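Jivevell Countertop Water Filter, Model 198

Home > Kitchen > Water > Filters for the countertop

Item no. 719-J
In stock, ready to ship from Mellulberg

Many customers write to us with the same question: which filter should I take if I live in a rented apartment and I am not allowed to change the faucet? For this situation we recommend the Jivevell Model 198. It stands beside the sink, it connects with one short hose, and when you move out you unscrew it and the faucet is the same as before. You need no drill and no plumber.

The filter works with a block of pressed carbon. The water goes slowly from the outside of the block to the inside, and on this way the carbon takes the taste and the smell of chlorine. Fine sand and rust from old pipes are also held back. Please understand that the filter doesn't make the water soft. If you have white spots in your kettle now, you will have them also with the filter. For hard water we offer the Fostier softening cartridge, which you find on a separate page.

Bottled water or filter?

We don't want to say bad things about bottled water. It is practical for travel and for the office, and in some houses it is the better choice, for example when the pipes are very old and the owner doesn't want to replace them.

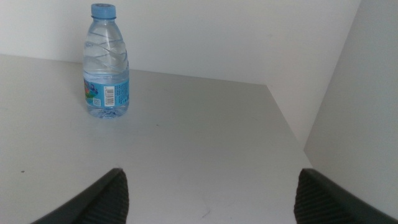
But a family that cooks, drinks tea and fills the bowl for the dog uses many liters in one week, and all of this must be carried up the stairs. In our own house we live on the fourth floor and there is no elevator, so I know this work very well. Since we have the filter at home we buy bottles only in July, when we go camping.

What is in the box

Filter housing with cover
One carbon cartridge, already inserted
Hose, white, with valve for the faucet
Two adapters for faucets with inside or outside thread
Wrench made of plastic
Printed instructions in English and German

Technical data

Height: 12 inches
Weight without water: 3 pounds
Housing: white plastic, food safe
Water temperature: cold water only
Cartridge life: 6 months in normal use
Warranty: 2 years on housing and valve, not on the cartridge

Installation

Take off the small sieve at the end of your faucet. Usually you can do this with the hand, otherwise use the wrench with a cloth between, so the metal doesn't get scratches. Screw the valve on, with the adapter if it is needed. Don't use too much force. Open the cold water slowly and let it run through the filter for 17 minutes before the first drinking. In the first minutes the water can be gray from carbon dust. This is normal and not dangerous, you can give it to the plants.

Pull-out faucets with a spray head don't fit. If you are not sure about your faucet, send us a photo before you order and Malcolm Crabtree from our service will look at it.

Changing the cartridge

Close the valve, turn the cover to the left and take the old cartridge out. Wash the inside of the housing with warm water and a little dish soap, and rinse it well. Check that the black rubber ring lies flat before you close the cover again. Most leaks that are reported to us come from this ring.

Customer opinions

"Easy to connect and the tea is better. The hose could be longer, my sink is in the corner." Tracey Sowerby

"Good filter. The first one had a crack in the cover, I got a new cover without discussion." Customer from Sedgwick

Please note: the valve was changed on 1 December 2018. If you have an older unit, order the gasket set with the letter A. The new gaskets are too thick for the old valve and it will drip.

Goes well with this item: replacement cartridge, gasket set A, gasket set B, longer hose.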